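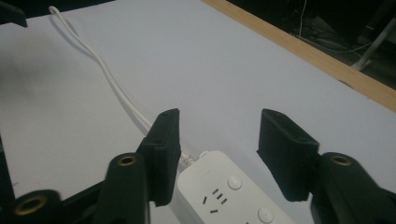 Rekha Pai asked whether operators new to the work could collect usable examples on their first day, or whether a period of training had to be planned for. Her question has been put to us in several forms since the Pinto gripper was introduced, and the answer given to her is repeated in the section on operators further down this page.

# Pinto hand-held gripper for example collection

The Pinto is a hand-held, two-jawed gripper supplied by Brarnent to laboratories, colleges and firms that teach machines by showing them how a task is done. The operator holds the tool and carries out the task by hand. A camera on the tool records the view over the jaws, and the recording is later used as an example for the learning system.

It is intended for ordinary table-top work with everyday items: power strips and their cables, kitchen goods, stationery, small boxes and similar things. It is not intended for use with live electrical equipment, with liquids above hand warmth or with blades.

## Supplied with each unit

- Pinto gripper with two black jaws, fitted
- Camera mount and camera
- Carry case
- Spare jaw pair
- Printed operator's guide
- One licence for Osby, the recording software

Charging leads are supplied to suit the country of delivery. Please state the country when ordering.

## Recording with Osby

Osby stores each attempt at a task as a separate recording. The operator starts and stops it with a button on the handle, and may mark the attempt as good, poor or to be discarded before moving on. Poor attempts should be kept. Many customers have asked for a setting that removes them at once, and we have decided against it – a learning system may be helped by examples in which the jaws approach an object badly and are then brought back into line.

Each recording is limited to 60 seconds. Longer tasks should be divided into stages, and each stage given its own name. Names are entered before the session begins and cannot be changed on the tool itself, although they may be corrected afterwards in Osby.

White or pale objects on a white or pale table are accepted by the software. Customers should nevertheless collect the same task on more than one surface wherever this can be arranged. Strong side light should be varied in the same way. A set collected at a single table, under a single lamp, is likely to be of limited use elsewhere.

## Operators

Ms Pai was advised that a new operator should complete the practice tasks in the printed guide before any recordings are kept. There are 6 of these tasks, and they are arranged in order of difficulty. The last concerns cables. Operators generally find it the hardest, and it may be repeated as often as required.

Operators should work seated or standing as they prefer, but should not change from one to the other in the course of a task. The tool should be brought to the object at a natural speed. Very slow, careful movement is a common fault among new operators and gives recordings that are difficult to use.

Where two operators share a unit, each should have a separate profile in Osby. Byung-chul Won, who prepared the guide, recommends that the profile be checked at the start of each session and again after any break.

## Care and checking

The jaws should be wiped with a dry cloth after use. The joints are sealed and must not be oiled. Before each session the jaws should be opened and closed fully 5 times with the unit switched on, so that Osby can record the limits of their travel. If the limits shown differ from those of the previous session, the unit should be set aside and the service desk informed.

Spare jaws are fitted by the customer using the key in the lid of the case. Both jaws should be changed together. All other repairs are carried out by Brarnent, and opening the handle ends the guarantee.

## Use with existing equipment

Recordings may be exported from Osby in open formats. Customers who already hold a Gistach licence may send them directly to that service – the option appears in the export menu once the licence number has been entered. Recordings made with the earlier, single-button handle can be read by the present version of Osby, but the marks for good and poor attempts are not carried over.

## Guarantee and ordering

The unit is guaranteed for 2 years from delivery. Jaws are treated as wearing parts and are not covered. Orders placed before the end of February will be supplied with the present carry case; later orders will receive the revised one, which also holds a second battery.

Written quotations may be requested from Cecilia Darko in the sales office. Questions on recording, export and older handles should be addressed to Nithin Murthy at the service desk, with the serial number from the underside of the handle.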